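双臂桌面套件的评测通常从木块或塑料杯开始。刚性物体的位姿好估，抓取失败的原因也容易归类，但这类结果对软性物品的参考价值有限。本期送测的 Pruvard 由 Ogunleye 供货，我们给它安排的主要科目是棒球帽：帽顶会塌，帽檐有弧度且硬，同一顶帽子正放和翻放时需要的抓取点完全不同。任务是把散放在桌面上的灰色系帽子放进透明容器。

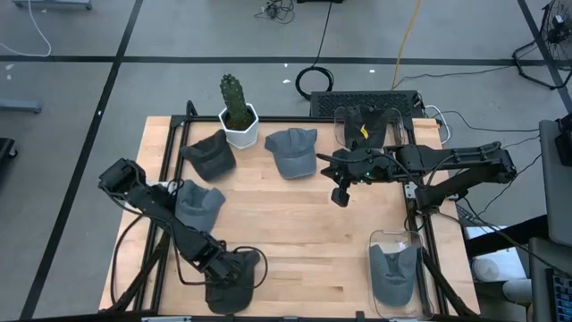

腕部视角：

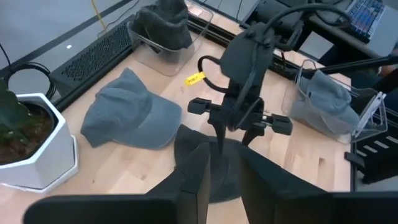
**Tulludora 器材评测部 ｜ 自动化与机电组 ｜ 5/3/25**

# 软物抓取的基本功：Pruvard 双臂套件评测

文／Anjani Purba　测试／Þórey Hafþórsson

## 送测配置

Pruvard 按套件出售，包括铝型材框架、两条机械臂、两只平行夹爪、腕部相机、供电与通信单元，以及一份采集和回放软件。工作台面不在标准清单内，由用户自配。我们用的是浅色拼接实木台面，四周由黑色型材围住，两条臂固定在框架上，从左右两侧伸入工作区。

两条臂的机械结构一致，控制参数分别存储，出厂时各带一份标定文件。更换夹爪后标定文件需要重新生成，软件会在启动时检查，缺文件时拒绝使能。这个检查不能在界面里关闭，只能改配置文件。对多人共用的设备来说，这样处理是合适的。

框架的装配难度不高，型材连接件统一用同一种规格的内六角螺钉。手册的装配顺序有一处错误：先装臂座再校方框架，会使对角线误差传到臂座上，之后很难消除。正确顺序是先量对角线、锁紧框架，再装臂座。我们把意见反馈给 Ogunleye，对方答复在下一版手册中修订，修订版计划 12 月发布。

## 机械部分

臂体为哑光黑色，关节处的舵机外露。外露的好处是散热和更换方便，坏处是灰尘和线缆都能接触到关节外侧。测试期间我们更换过一次肘部舵机，拆四颗螺钉即可取下，插头有防呆结构，更换后只需对该关节单独回零。

连杆刚度够用。臂伸到最远端、夹爪空载时，用手轻推末端能感到间隙，间隙主要来自腕部的最后两个关节。对帽子这类容差较大的对象没有影响，若要做插接类任务，用户应先测量自己那一套的实际间隙，同批次的两条臂之间也有差别。

夹爪为平行开合，指面是平板。平板指面夹布料边缘时接触面积大，夹帽檐很稳；夹帽顶时要看下压量。下压不足，指尖只擦过布面；下压过多，帽顶塌陷，布料从指缝间挤出，夹起后姿态不可控。我们试过在指面贴防滑垫，夹帽檐的表现没有变化，夹帽顶略有改善，但防滑垫的厚度会让全闭位置的读数偏移，需要在软件里重设零点。

## 走线

走线是这套产品里做得最粗糙的部分。臂上的线缆以扎带固定，在腕部留出一段弧形余量，供末端旋转使用。余量取值偏大，夹爪压低到桌面高度时，线圈会落到工作区内，搭在帽子上，或者从侧面带动已经摆好的物体。余量改小后，腕部转到极限又会拉紧插头。

我们最后的处理是保留原长度，在前臂中段增加一个固定点，使弧线朝外侧展开。Ogunleye 表示有选配的线夹，但送测清单里没有。线夹应当列入标准配置。

两侧线缆下到地面之后的整理由用户负责。供电线和通信线外皮颜色相近，建议到货后先贴标签。

## 相机与视野

腕部相机装在夹爪下方，随末端运动，主要解决最后一段接近过程中的定位问题。视野下部始终被两根手指占去一块，这是安装位置决定的，换来的是指尖与目标的相对关系一直可见。目标从指间露出的那一段布料，就是策略在闭合之前能依赖的主要信息。

双臂同时工作时，腕部画面里还会出现对侧的机械臂，有时占据画面中央。只用单臂数据训练的模型遇到这种画面，动作会出现明显迟疑。用户如果打算做双臂任务，采集阶段就应让两条臂都处在工作姿态，不要把闲置的一侧收回原位。

曝光默认为自动。末端从浅色木桌移到深色帽子上方时，亮度会有一次跳变，随后恢复。固定曝光可以消除跳变，代价是炭灰色帽子的细节变少，帽顶与帽檐的分界不易辨认。我们在正式测试中使用固定曝光，并把增益提高一档。手册对这一项没有给出建议值。

透明容器对视觉系统是另一个难点。容器边缘在某些角度下几乎不可见，后方物体的轮廓会透过侧壁。深度信息在这里不可靠，我们没有采用，全部依靠彩色图像。容器位置如果每次都有小幅变动，采集数据里也必须包含这种变动，否则夹爪会按记忆中的位置下放，帽檐磕在容器边上。

## 采集软件

采集软件负责同步图像与关节数据，按段保存，支持回放和剪除首尾。界面朴素，主要操作都有快捷键，操作者可以一手放在键盘上完成开始、停止和作废。

同步质量良好。我们用敲击桌面的方法检查各路图像与关节数据的时间对齐，未发现逐渐累积的偏移。曾出现一次单路相机掉线，软件立即停止录制并标记该段无效，没有把残缺数据混入数据集。

Þórey Hafþórsson 承担了全部采集工作，最终保留 337 段有效示教。作废的段落多数源于两类情况：一是线缆带动帽子，二是操作者在放入容器时犹豫，造成动作停顿过长。她在记录中写道：

> 左臂的回中比右臂慢，连续录制时要等它到位再按开始，否则首帧姿态不一致。软件有到位提示，但提示太小，坐在桌边看不清。

软件的标签功能较弱。每段只能填写一行文字，不能建立层级，也不能批量修改。我们需要区分帽子的初始朝向，只好把朝向缩写写进文件名，再用脚本处理。导出格式有公开说明，脚本编写没有遇到障碍。

## 测试方法

测试对象为深浅不同的灰色棒球帽，从浅灰、蓝灰到炭灰。颜色故意取得接近，避免模型只靠色块区分目标。桌面靠后的中间位置保留一盆仙人掌，白色六角花盆，全程不移动，作为两臂都必须绕开的固定障碍。

每次测试前由人工摆放帽子，朝向覆盖帽顶朝上、帽檐朝上和侧放。透明容器放在桌面右侧。一次测试以一顶指定的帽子完全进入容器、夹爪松开并退离为成功；帽子搭在容器边缘、夹爪碰到花盆、帽子掉出桌面，均计失败。允许模型自行重试，但不允许人工干预。

正式测试共 80 次，成功 50 次。

这个成绩只代表该套件在我们的数据和默认模型下的表现。换用其他模型、增加示教或更换指面，都会使结果改变，不同刊物之间的数字不宜直接对照。

## 失败情况

按回放归类，失败集中在三个环节。

**帽顶滑脱。** 帽顶朝上且离夹爪较远时，模型倾向于从正上方下压。布料塌下后，两指之间能夹住的部分变少，提起过程中滑脱。模型通常会重试，但第二次仍选相近的位置。补录一批从帽檐侧面接近的示教后，预测试中的情况有所好转，正式测试已包含这批数据。

**容器边缘干涉。** 夹住帽檐一端时，帽体向下垂，实际高度超过模型预期，进入容器之前就碰到侧壁。解决方法是提高转运高度，但提高之后右臂会接近关节限位，速度被自动降低。型材框架若能把臂座再抬高一些，余地会大很多。

**双臂交接。** 帽子位于左侧，而容器在右侧，需要左臂把帽子送到中间再由右臂接走。交接点靠近花盆时，两只夹爪的活动空间都受限制。套件自带的碰撞检测在这里显得过于敏感，线缆轻触夹爪外壳也会触发停止。把灵敏度降低一级后，误停减少，未出现真实碰撞漏报。

触碰花盆的失败很少，且都发生在线缆一侧，夹爪本体没有碰到过。

## 温升与噪声

我们让两条臂在无负载下连续重复同一条轨迹 40 分钟，随后检查各关节。肩部舵机温度最高，仍在规格书允许的范围之内，软件没有触发降速。腕部舵机的温升较低。机械臂在持物静止时的发热高于运动时，长时间保持夹持姿态的应用应设置超时释放。

运动噪声以舵机啸叫为主，低速时尤其明显。供电单元的风扇声音恒定，放在办公区域使用可以接受，放在需要录音的环境则不行。

## 安全与维护

急停为有线按钮，按下后切断舵机供电，机械臂失去支撑并下落。手册对此有说明，但字号与正文一致，容易漏读。第一次使用前，应在桌面空旷区域试按一次，了解下落的范围。夹爪下方不要放手。

框架没有围挡。两条臂的力矩不大，但指面为平板，夹到手指仍会造成疼痛。我们的规定是使能期间操作者坐在桌外，手不进入框架。

日常维护包括紧固件检查、舵机回零和相机镜面清洁。建议在每次长时间采集后检查腕部螺钉，我们在测试期间发现右腕一颗螺钉松动，涂螺纹胶后未再发生。木质台面会留下夹爪的压痕，不影响使用，介意者可以铺垫，铺垫后桌面高度需要重新标定。

## 服务

Ogunleye 在 Osari 设有维修点，接受整臂寄修，也出售单个舵机和线束。我们以普通用户身份提交过两次问题，一次询问标定文件的格式，答复完整并附有字段表；另一次询问碰撞检测的阈值单位，答复为内部单位，不公开换算关系。后一项对需要撰写安全评估的用户不够用。

软件更新通过压缩包发放，没有自动更新。更新前应备份标定目录，安装程序会覆盖同名文件。

## 适用对象

Pruvard 适合已有训练环境、需要一套结构统一的双臂采集平台的实验室和小型研发团队。机械部分够用，采集软件可靠，备件可以单独买到。走线和标签功能需要用户自己补足，预算中应留出线夹、防滑垫和重新标定所需的工时。

以下两类用户应先借样机试用：需要精密插接的，重点测腕部间隙；需要高位转运的，重点测臂座高度和关节限位。目前框架只有一种高度可选，Ogunleye 没有答复是否会推出加高件。

**随附文件**　装配手册、接口说明、标定操作表
**评测中自备**　木质台面、透明容器、棒球帽、螺纹胶、线缆标签
**未测项目**　无线通信、外接力传感器、多台联网采集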